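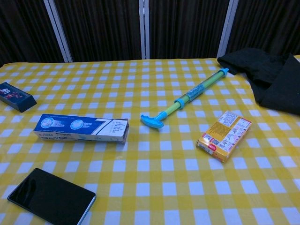 Does the water gun suck the water up, or does something else push it in? A reader in Ollstead wrote in with that one last week, and added that everybody in the family had a different answer and the argument lasted all through dinner.

I love this question! I got it wrong for years, so don't feel bad if you do too.

First, let's be clear which kind of water gun I'm talking about. Some have a trigger and a tank on top. I mean the long pump kind, with a handle on the end like a capital T. The one on my yellow-and-white tablecloth has a light blue handle, a lime green rod and a clear plastic barrel. It works a lot like the syringe you might get with a bottle of medicine, only bigger and much more fun.

On the end of the rod, down inside a pump like this, there's a part called the piston. It fits very snugly against the walls of the tube. When you dip the nozzle in a bucket and pull the handle back, the piston slides back too, and now there's more room inside the tube than there was before. But nothing extra has come in yet, so whatever air is in there gets spread out thin and only pushes weakly.

Meanwhile there is a whole sky full of air pressing down on the water in your bucket. You don't notice air pushing, but it pushes on everything, all day long – on you, on the dog, on the bucket. The weak push inside the tube can't hold back the strong push outside, and up goes the water through the nozzle. So it feels like sucking, but the air outside is doing the shoving.

Now for the squirting part. Water has a stubborn habit: it hardly squashes at all.

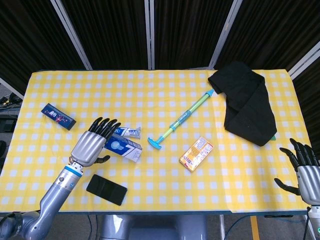
Air does squash, and you can feel the difference yourself. Pull the handle back with no water anywhere near, put a fingertip over the nozzle and push. It's springy, like a pillow. Then fill it up with water and try again (outside, please, and pointed at the grass). It feels almost solid, and if your finger slips you'll get a wet sock. I got two.

When you push the handle, the water has to go somewhere, and the only way out is that tiny hole. The tube is wide and the hole is narrow, so the water has to rush to get through. You can see the same trick when somebody puts a thumb over the end of a garden hose.

If you want to test it, stand on a chalk line and squirt 12 times, six with slow pushes and six with fast ones. Mark where each splash lands. I tried it behind the library at Kirkero one Monday and ran out of chalk before I ran out of water.

One more thing to look for: bubbles. If you lift the nozzle out of the bucket too early, air sneaks in and your squirt comes out in coughs and splutters. Keep the tip under until you've finished pulling, then lift it out and aim for the flower bed, where the plants will be glad of it.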